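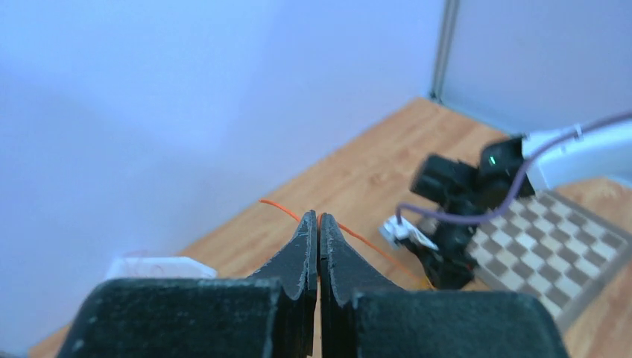 Wrist view in the Kuruc cell: fingers nearly together, orange wire on the floor, second arm and checkerboard mat at right.

Plaltden Wire Set, release 2

Sample recordings for the Kuruc two-arm kit

Released April 29, 2023
Maintainer: Ambros Aigner, Nesbridge

What this is

Plaltden is the set of recordings that comes with the Kuruc kit. It covers the handling of thin, flexible wire by two arms working in a shared space. Buyers get it on the drive in the box. Anyone else can ask for it under the evaluation terms near the end of this file.

The set is meant to do two jobs. The first is to let you check your install by playing known recordings through the kit software before you move an arm. The second is to give you a starting point for training on wire tasks, so you don't have to record everything yourself in the first week. It is too small and too uniform to be used for more than that, and we don't sell it as a general manipulation dataset.

Release 2 replaces the January release completely. Do not mix the two. The joint order changed between them and the loader will not catch the difference.

What's in the set

The release holds 1449 episodes. One episode is one attempt at one task, from the operator pressing start to the operator pressing stop. Failed attempts are included and labeled. There are also 100 episodes set aside for testing, and these are part of the total. They are listed in test_list.txt. Please leave them out of training if you plan to send us results.

Recording is at 60 frames per second for the wrist cameras. Joint readings are saved on the same clock, with one row per frame.

Tasks:

pick_free: Pick up a wire lying on the floor, away from any wall.
pick_wall: Pick up a wire lying along the foot of a wall.
pull_straight: Hold one end with one arm and draw the wire straight with the other.
hand_over: Pass a wire from one arm to the other without setting it down.
lay_path: Lay a wire along a path given in the episode file.

The tasks are not evenly split. pick_free is by far the largest and hand_over is the smallest. The per-task totals are in summary.csv. If you train on everything at once, weight by task, or hand_over will barely register.

Where it was recorded

All episodes come from our workshop in Surton. The arms work at floor level on a light wood-grain surface between pale walls. A checkerboard mat stays down during recording so that camera calibration can be checked inside an episode.

Lighting is even and does not change much from one episode to the next. We know this is a limit. Models trained only on Plaltden have done badly for us under a desk lamp and worse near a window.

Fingers

The fingers used throughout are the narrow-tipped black ones. They taper to a point and pick up thin wire well when it is lying flat. They are poor at holding anything wide or heavy. The surface marks easily, and older pairs show scuffs along the edges of the base. We kept using scuffed pairs on purpose, since customers will too.

With the fingers closed or nearly closed, the tips sit in the middle of the wrist view and hide part of whatever is behind them. A thin wire passing behind the tips will seem to stop and start again. Several of our early detectors read this as separate wires. If you train a detector, include closed-finger frames in the training data. The flag finger_overlap in the frame table marks where our labelers saw this happen.

The second arm in view

Most wrist recordings have the other arm in them for at least part of the episode. It has its own cabling, and on our setup some of that is a thin purple cable that hangs in loops. It is not part of any task. The masks label it as arm_cable and the task wire as work_wire.

Keep the two classes apart, even if you only care about the work wire. A model trained with one shared wire class will sometimes go after the other arm's cable. This happened in our own tests, and it pulled a connector out.

If your cell uses a work wire close in color to the arm cable, change one of them. Orange on the wood-grain floor is the easiest combination for people to label, though the contrast is lower than it looks on a good monitor. Auto-exposure makes it worse. The exposure setting used for each episode is in its header.

Files

episodes/ has one folder per episode, named by number.
Each folder holds wrist_a.mp4, wrist_b.mp4, joints.csv, header.json and notes.txt.
masks/ has the wire masks, stored by episode and frame.
calibration/ has the camera files and the checkerboard measurements.
summary.csv lists task, outcome and length for every episode.
test_list.txt lists the held-out episodes.
CHANGES.txt lists every correction made between releases.

The notes.txt files were typed by operators between attempts. Some are empty. Some are useful, such as a remark that a finger screw was loose. They have been checked for names and otherwise left as they were, spelling included.

Masks do not cover every frame. Frames without a mask are simply missing from the masks folder. A blank mask means that a labeler looked and found no wire. Don't treat a missing mask as a blank one.

Getting started

Copy the whole release to a local disk. Playing it from the supplied drive works but drops frames.

Run the kuruc_check script from the kit software and point it at the release folder. It reads every header and compares file sizes. It should finish with the word PASS. If it stops at a missing file, copy that episode folder again.

Open the player and load any pick_free episode. Check that the joint traces move with the picture. If they lag, your player is still set to the January clock offset. Set the offset to zero.

Do not send recorded joint values to real arms until you have run your own calibration. The recordings come from our arms, with our mounting positions. Played back on yours, the same values can put one arm into the other.

Labels and outcomes

Each episode is marked success, partial or fail. The operator marked it first and a second person checked it from video. Where they disagreed, the second person's mark was kept and the header says so.

Partial is used most in lay_path, when the wire follows the path for some of its length and then drifts off. The drift is not measured. If you need a distance, you will have to compute it from the masks, and the result will be weak wherever the fingers cover the wire.

Known problems

A few hand_over episodes start late, with the wire already in the first gripper. They are tagged late_start.

Wrist B has a short freeze in a small group of episodes, caused by a loose plug. The joint data for those is good. They are tagged freeze_b.

Small items near the wall show up in some wrist recordings. They are unlabeled and should be treated as background.

White parts of the setup can wash out against the pale walls, mostly along the far side of the view. We did not correct for it.

There is only one kind of floor in the whole set. We plan to add others and have no date for it.

What the kit does not include

Plaltden was recorded with the full Kuruc kit. The floor surface, the walls and the checkerboard mat are not in the box. A print file for a calibration board is in the calibration folder. Print it flat and at full size, and measure a square with a ruler before trusting it. Work wire is also not supplied.

Spare fingers are sold in pairs. Change both together, because a new finger against a worn one does not meet evenly at the tip.

Terms

Kit owners may use the set for any purpose inside their own organization, including training models they sell. The recordings themselves may not be passed on. Evaluation users may use the set to decide on a purchase and must delete it when the evaluation ends. Models trained during an evaluation may be kept if a kit is bought.

Reporting errors

Send the episode number, the frame number and one line on what is wrong to Ambros Aigner at Nesbridge. Screenshots help with mask errors. Corrections are collected and go into the next release, with an entry in CHANGES.txt.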